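From: Obaidul Jayawardena
To: chores-automation list
Date: Aug 7, 2019
Subject: Re: [chores] Sorting and untangling, are we there yet?

On an earlier date in June, a list member at Plusell wrote:

> Grarkia now claim their two-arm cell can tidy a mixed drawer.
> Has anyone seen figures that were not taken from a sales sheet?
> We have a packing bench in Brokville where people spend most
> of the shift separating leads and putting them in trays. I
> would like to know whether to wait a year or stop asking.

Stop asking for the whole job, but keep asking for parts of it.

Lifting rigid items out of a basket is in fair shape. Boxes and tubs with flat or gently curved sides can be gripped, moved and set down at a rate a manager would tolerate. We logged 2,000 picks of this sort at Mridha, of which 401 needed a second attempt and 10 needed a person. The second attempts cost time and little else.

Cord is a different matter. It has no fixed shape, it hides its own ends, and pulling on the wrong strand tightens everything else. With two arms, one can hold while the other draws a strand clear, but the software must still decide which strand is on top. A yellow cord against a plain wall is easy to segment. Dark cord lying across itself is where most of our hours go. Getting a coil into a tray compartment is a further step, and a springy one will climb out again if it is released too early. 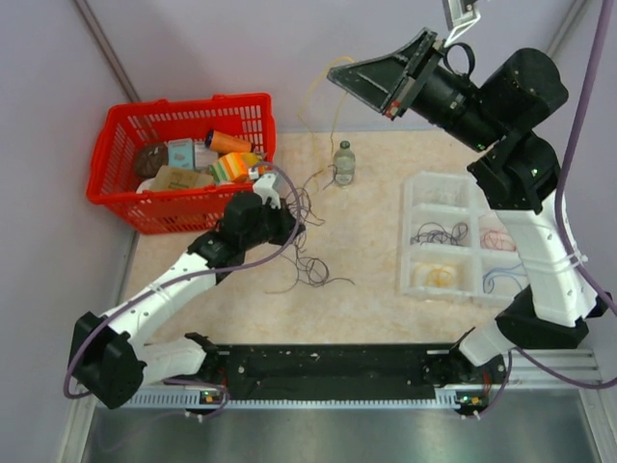

Mridha's own line lead objected to my reading of this when I sent round a draft. The pick figures flatter the machine, in her view, as a person at the bench does not treat lifting and untangling as separate tasks and would never be timed on one of them. She would count finished trays per shift and nothing else.

I accept that for purchasing. For development I still want the steps logged separately, or we cannot tell which one failed.

For the Brokville bench, I would try the following before speaking to any supplier:

- Tie each lead when it is first handled, upstream of the basket.
- Use trays with deeper compartments.
- Time the bench again with those two changes in place.

If the leads arrive tied, the remaining work is close to ordinary bin picking and a quote is worth having. If they must arrive loose, keep the people on it. The same goes for the kitchen drawer at home.

I can send the log format to anyone who wants it. The raw logs need Mridha's permission, which I have requested.

Obaidul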